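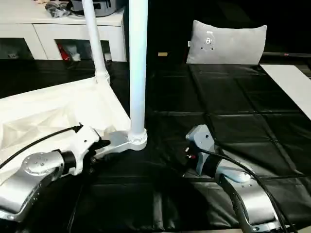 Report on the Visit to the Nollov Robotics Laboratory, Trenport
Apr 27, 2023

The Prirnness Technical Education Office sent a delegation of instructors and program staff to the spring open day of the Nollov laboratory in Trenport. The purpose of the visit was to review current work in two-arm handling and to judge whether the laboratory would be a suitable partner for the second-year automation course.

Registration opened in the ground floor lobby, where visitors received a badge and a printed schedule. Laboratory staff stated that 200 places had been offered and that all of them were taken before the day. Groups were kept small and moved between stations on a fixed timetable. Our group began late owing to a delay at the elevator and lost part of the welcome address.

The opening talk covered the history of the laboratory and its present lines of research. The speaker gave most attention to household assembly and large, awkward parts, a class of work that the laboratory took up after closing its earlier program in carton packing.

The main demonstration concerned the handling of white plastic parts on a padded table by two robot arms, one working from each side. The parts included upright tubes and a large translucent panel with molded ribbing. One gripper was held against the base of an upright while the other arm was directed toward the middle of the table. Staff explained that a tall part is difficult for a single arm, as a small push near the foot produces a large movement at the top. The padding on the table is intended to protect both the parts and the grippers when contact is heavier than planned.

The room also contained ordinary furnishings, among them a white cabinet with open cubbies and a gray pillow. Several members of the delegation remarked that the setting was closer to a home than to the fenced cells used in our own teaching shop.

Questions were taken at the station. In reply to one of our instructors, staff said that operators complete 5 training sessions before working on the padded table without supervision. Cable routing was also discussed. The cables on these arms run along the outside, and staff acknowledged that this calls for regular inspection — a point our students would do well to see for themselves.

After lunch the delegation visited the Vishwakarma workshop, located in Room 3174, where fixtures and replacement gripper parts are made. The workshop was orderly and well lit. Access for larger groups would be difficult, as the door is narrow and there is only one aisle.

The delegation recommends the following:

A student visit to the laboratory should be arranged for June, in groups of no more than the workshop can hold.

The office should request a copy of the laboratory's operator training outline.

Transportation to Trenport should be booked early. Parking at the site is limited, and the overflow lot is a considerable walk from the main entrance.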